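Clavura open day: README

Version 2, 2023-01-22
Maintained by Felicja Sowa. Complaints to Czesław Lis, who has more patience.

What this is

A small set of recordings from the drinks table at the Lalldale open day, where our two-handed robot, Nudel, served coffee to members of the public. Visitors queued up, asked for a drink, and got to watch a machine do in a good long while what their own hands do before they are properly awake. It was the most popular stand in the building. The stand next to ours had leaflets.

What's in it

There are 464 episodes. We had promised 500 and ran out of coffee. Each episode is one attempt at one job: pick up the glass, hold it under the tap, let it fill, put it down. Head view only. The wrist views exist, but the clocks had drifted so far apart by lunch that we left them out.

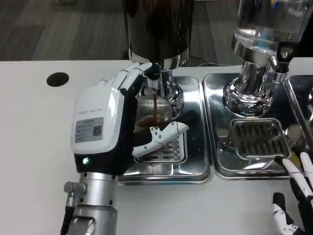

Episodes were driven by an operator in gloves, standing behind a screen. We told visitors this on a sign. Most of them didn't read the sign, and one man thanked Nudel at length for its service. The operator thanked him back, which made him jump.

Labels

Every episode has a task name, a start and end time, and one of three outcomes: done, spilt, given up. "Spilt" means any liquid that ended up somewhere other than the glass or the tray. "Given up" means the operator said so out loud. Roughly 44 episodes were hard to place and carry a question mark in the notes column. Please don't write to tell us that a question mark is not a valid value. The loader copes.

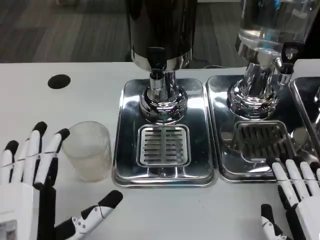

Dağdelen wrote in after the first version to say that the labels were too kind: a glass set down with a mouthful in it should not count as done, and anyone training on this would end up with a robot that serves mouthfuls. He suggested a minimum fill. We argued for a week and then added a fill column, so you can be as strict as you like at home.

Known problems

The operators changed over at midday and the two of them have quite different habits. The morning one goes straight for the tap. The afternoon one likes to think. If your model pauses for no clear reason, that is where it learned to.

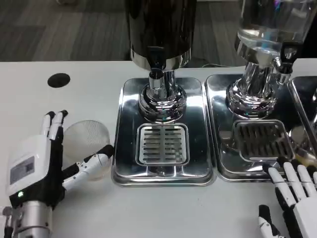
Grasps are the weakest part of the set. We gave the operators no rule about how to pick anything up, and it shows. Some episodes have the glass on its side between thumb and fingers, with the rim pointing off to the upper right, and a pose like that is no use for coffee until something is done about it. We kept these in. If you only want upright grasps, filter on the tilt column, and expect to lose a fair bit of the afternoon.

Use

Free for research and teaching. Tell us if you find a mistake. The next open day is in May and we have ordered more coffee.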